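The Slow Return of the Small Tile

When Ulla Vainio bought her apartment on the third floor of a 1920s building in Seppälä, the bathroom was beige. The walls were covered in large glossy squares from the late 1980s, with a strip of brown flowers at shoulder height. The floor was vinyl. Under the vinyl was another layer of vinyl, and under that, once she had pulled up a corner with a putty knife, was a floor of small white hexagons set in mortar.

"I sat on the edge of the tub and looked at it for a long time," she says. "Then I called my brother and told him I was going to need a bigger budget."

Most of the old floor could not be saved. A plumber had cut a trench through it at some point to move the toilet, and filled the trench with concrete. But it changed what Vainio wanted. She had planned on big porcelain panels, the kind that go up in a morning and leave almost no joints to clean. She ended up with hexagons, and she spent most of a winter learning how hard they are to get right.

She has plenty of company. Tile setters and shop owners in this part of the country say that small-format tile, which spent decades as the thing people paid to have removed, is back in regular demand. It goes into new houses as well as old ones. It goes on floors, where it always was, and more and more on walls.

Eetu Hämäläinen has been setting tile for 19 years. He learned from his uncle, who hated small tile and said so on every job.

"His view was that you charge by the area, and with small tile the area never gets any bigger," Hämäläinen says. "He wasn't wrong. If I quote a customer for large panels and then for hexagons, the second number scares them. It's the same wall. But I'm there twice as long."

The tile comes on sheets now, held together by mesh on the back or paper on the front, and that makes people think the work is quick. Hämäläinen says the sheets are where the trouble starts. If the gap between two sheets is even slightly wider than the gaps inside them, the eye finds it. You see a grid of squares laid over the pattern, and once you have seen it you can't stop.

His fix is to cut the sheets apart along the edges, so that the outer row on each one can be moved by hand. He sets a few sheets, steps back to the doorway, and looks at the wall from a low angle with a work light held against it. Then he nudges things. He does this until the adhesive starts to grab.

"The doorway is the place to check from," he says. "That's where people stand when they look at a bathroom. They don't stand in the tub."

The hexagon pattern with a small contrasting piece at the corners, usually called a dot even when it isn't round, is harder again. The dots have to line up in three directions. A plain hexagon wall can drift a little and get away with it. With dark dots on a light field, the drift shows as a bend in the line.
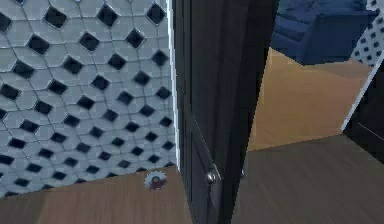
White hexagons with black diamond inserts, in a simulated interior.

Tyyne Mustonen runs the showroom at Zatov, a tile dealer that opened as a plumbing supply store and still has the old counter. She keeps the small formats near the front, where the large stone-look panels used to be. She moved them two years ago after noticing that customers walked past the panels to get to the back wall.

Her explanation is partly about age. Many of her customers are in their thirties and grew up in houses that were redone when they were children. The small tile they remember belonged to grandparents. It was in the bathroom with the radiator you could sit on, and the medicine cabinet with the slot for razor blades.

It is also partly about phones. People arrive with a folder of saved pictures, and pattern looks good in a picture. Mustonen is cautious about this. She asks customers to take home a full sheet, prop it against the wall, and leave it there for a week before they order anything.

"A pattern you like for ten seconds on a screen is one thing," she says. "You're going to brush your teeth in front of it every day. Some people bring the sheet back the next morning. They say it moves when they're tired."

Color is the other thing the week is for. White tile is rarely plain white, and some of it turns blue next to a window and yellow under a warm bulb. Mustonen has four whites on display with the names taped over. She says customers who insist they want the brightest one nearly always pick the second dullest when they can't read the label.

The part of the job that people think about least is grout, and it makes up a surprising share of what you see. The smaller the tile, the more lines there are. White grout with white tile looks crisp on the first day and needs looking after from then on. Black grout hides dirt but shows soap film and hard water as a gray haze, and it makes any uneven spacing look worse. Gray is the usual answer, and it comes in more shades than the tile does.

Minttu Salminen cleans and repairs grout for a living. She worked for a property management company before starting on her own, and she has seen what happens to small tile when it is left alone. Her customers tend to call when they are ready to tear everything out.

"I tell them to let me do one patch behind the door first," she says. "Usually it's dirt and old sealer. They put sealer over the dirt, then more dirt, then more sealer. You can take all of that off."

She uses a stiff nylon brush, warm water and an alkaline cleaner, and she lets the cleaner sit. Most people scrub too soon and too hard, she says. She also sees a lot of damage from vinegar, which gets recommended everywhere and eats slowly at cement grout. A bathroom floor takes her most of a day. For a wall she quotes half of one, except around the tub, where body oils and shampoo build up.

Her advice for anyone putting in new tile is to keep a labeled bag of the leftover grout powder somewhere dry, along with two spare sheets. Matching a color ten years later is close to impossible, and the maker may have dropped the line.

What it costs depends on who does it and on what is under the old surface. Vainio's tile came to 850 euros for the floor and one wall, not counting adhesive, grout and the leveling compound. Labor was a good deal more than that. She had set aside money for surprises and spent it all in the first week, when the subfloor near the tub was found to be soft.

She saved a little by doing the prep herself. She took down the beige squares with a hammer and a wide chisel over several evenings, carrying the rubble to the street in paint buckets because the trash chute was off limits. The neighbor below, who works nights, asked her to stop by seven in the evening and then to start after four, which left three hours a day.

Not everyone who sells tile is happy about the trend. Mayu Kaneko designs interiors for Orkano, a firm that mostly does small hotels, and she has started steering clients away from hexagons in rooms that get heavy use. Housekeeping staff have limited time in each room, and a wall full of joints takes longer to wipe down than a smooth one. Where a client insists, she puts the small tile on the upper part of the wall or on the side away from the shower.

She is also wary of putting it in every bathroom built this year. She remembers the glass mosaic strips that ran through the bathrooms of her first projects, and she now gets paid to take them out.

"I like the old floors," she says. "I like them in the buildings they were made for. If you live in one of those, go ahead. If your house was finished last spring, maybe look at some other things too."

Small tile has another practical point in its favor, and both Hämäläinen and Kaneko bring it up. On a shower floor, all those joints give the foot something to grip. The sheets also bend to follow the slope toward the drain, where a large tile would have to be cut. Even people who choose big panels for the walls often end up with a small format underfoot, sometimes the Wudport hexagon that Mustonen keeps in stock year round because the builders ask for it.

Vainio's bathroom was finished in January. Hämäläinen did the setting, and she did the grout herself with him standing in the hall. She went with a mid gray after testing five. In the corner behind the door, where the plumber's trench never reached, she kept a patch of the original floor about as wide as a bath mat. The new hexagons run up to it and don't quite match. The old ones are a touch smaller, and there was a long discussion about whether to hide the seam with a metal strip.

They left it open. She keeps the laundry hamper on the other side of the room.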